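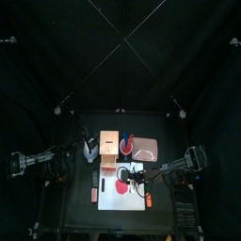
Manutenção e ajuste da célula Nornby de dois braços

Este guia explica a rotina que seguimos na célula Nornby antes de cada turno de gravação. Com o programa parado, demora 24 minutos.

Passo 1. Cabos
Desligue a alimentação dos dois braços. Verifique os cabos pretos do braço direito, que formam um laço sobre a mesa. O laço deve ter folga, mas não pode prender nos objetos. Se for necessário, mude a abraçadeira para o furo seguinte do elo.

Passo 2. Tecido e luzes
Confirme que o tecido preto está esticado e que as duas luminárias dos cantos superiores estão firmes. Limpe a mesa com um pano seco e Clinier, sem molhar os suportes.

Passo 3. Dedos da garra
Ligue a célula e abra o Riltum. Feche a garra devagar sobre uma zona livre da tábua branca e olhe pela câmera do pulso. As pontas devem encontrar-se no centro da imagem. 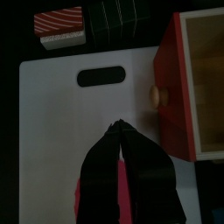 Vista da câmera do pulso: dedos quase fechados, com uma fenda fina entre as pontas.

Se a fenda ficar torta, afrouxe o parafuso do dedo esquerdo, corrija e volte a apertar. Dedos com a ponta gasta trocam-se aos pares (referência Sugden 318).

Passo 4. Posição zero
No menu de serviço, escolha a rotina 131 e espere que os dois braços voltem ao repouso. Se aparecer o erro 411, repita o passo 1 e verifique os conectores da base. Depois anote a data na folha da célula.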